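Head Camera Trials, Custerow Building – Gallery

July 2023

We compared two head cameras, the Rindside wide unit and the older McGrath module, on the same mast and the same controller. Capture was fixed at 72 degrees for the McGrath and left at the factory setting for the Rindside. All runs used the Prudamus logger, which kept 3450 stills in total. Arms were parked for the whole of the navigation set.

Games room, long axis
The foosball table was the near target and the corridor the far one. The rods are useful for judging edge sharpness, with the ping pong table as a mid-range check.
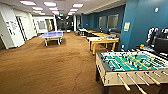
Exposure was locked before each run and not touched again until the logger stopped. With auto exposure on, both cameras hunted whenever the mast turned toward ceiling lights, and the depth estimate drifted with them. Locking it cost us some detail in the dark corners – acceptable for navigation, less so for grasp planning.

Settings
Gain was held at 55 on both units. White balance was set once from a gray card. The McGrath needed a firmware rollback before it would hold its setting between restarts.

Rejected stills
We discarded 747 stills, mostly for motion blur on turns. The Rindside accounted for the smaller share, but it also dropped its connection twice and had to be reseated in the mount.

The wrist cameras go through the same procedure in August, with the arms unparked and the mast speed reduced. Settings files are available on request.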